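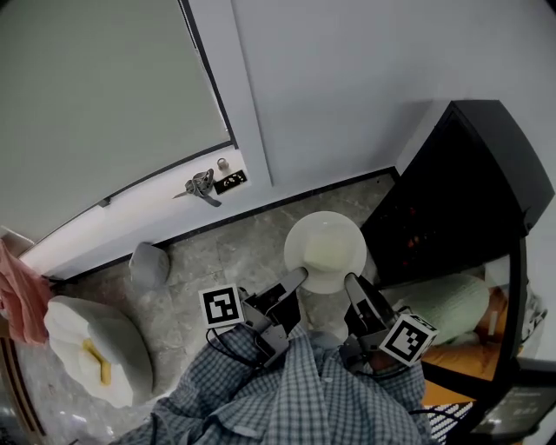 A threshold strip (also door bar, saddle, sill strip; in some older Cloltdale hardware lists, "tread") is a narrow length of metal, timber, stone, rubber or plastic fixed to the floor across a doorway. Covers the joint between two floor surfaces, or closes the gap under the door, often both. Colour is a matter of taste. Matching the door is one habit, matching the floor another, and plenty of houses do neither — a dark strip at the foot of a grey-white door in a white frame, say, with grey marble-look tiles running up to it. Dark finishes hide scuffs from shoes fairly well but show dust and dried mop water.

Search this site Go
Print this article | E-mail to a friend

Types

Flat bar. The plainest sort. Joins two floors of the same height. Screwed or glued.

Ramp or reducer. One edge higher than the other, for tile meeting vinyl or a thin carpet. Easier on wheels and walkers.

T-bar. A stem drops into the gap between the floors and the top hides both edges. Common with floating floors as it lets the boards move.

Saddle. Wide and slightly domed, usually timber or stone. Older houses mostly. Can be a trip hazard if it has lifted.

Sealed strip. Has a rubber or vinyl insert down the middle that presses against the bottom of the door. Used at outside doors to keep out rain, draughts and insects. The insert wears out long before the metal does and can normally be bought seperately.

Fitting

Measure between the door jambs at floor level, not higher up, as frames are seldom square. Cut the strip 3 mm short for timber, less for metal. A fine-toothed hacksaw does aluminium; file the burr off after. Dry fit first and swing the door over it. If the door catches, the choice is a lower strip or planing the door, and the lower strip is less work.

On timber floors, screws straight down. On tile or concrete, either a masonry bit and plastic plugs or a flexible adhesive. Drilling tile: start slow, no hammer action untill the bit is through the glaze, masking tape over the mark to stop it wandering. Check for heating pipes or cable beneath before drilling anything. Adhesive needs a clean, dry, grease-free floor and a weight on top overnight. Keep foot traffic off it for the time given on the tube.

Outside doors: run a bead of sealant under the strip as well as at each end. Water gets in at the ends more than anywhere.

Common faults

Rattling or clicking underfoot. Loose screws, or grit beneath. Lift, vacuum, refix with longer screws.

Bowing in the middle. Cut too long, usually. Take it up and trim.

Draught still felt. Insert worn flat, or door dropped on its hinges. Tighten the hinges before replacing the strip.

Grout cracking alongside. The strip is taking movement the grout can't. Rake out the grout next to it and use a flexible filler in a matching colour.

History and local use

Stone and hardwood sills are very old. Extruded metal strips came in with cheap aluminium and spread along with fitted carpet. In Zunileck the Lullero pattern, a brass saddle with 7 shallow ribs, was made at the Paiva works and is still found in rental flats there, generally painted over. Afroza Wickramasinghe's survey of door fittings in the town recorded 62 of them, three with the original slotted screws. Kavinda Jayasinghe has argued that the ribs were for grip in wet weather. Wickramasinghe puts them down to stiffness, the brass being thin. Not settled.

Access

A low, sloped strip is prefered wherever a wheelchair, pram or walker will cross. Limits on height vary by place and by type of building, so check the local code before buying.

See also: Door sweep; Door shoe; Weatherstripping; Floor transition; Sill

Last revised 1 December 2021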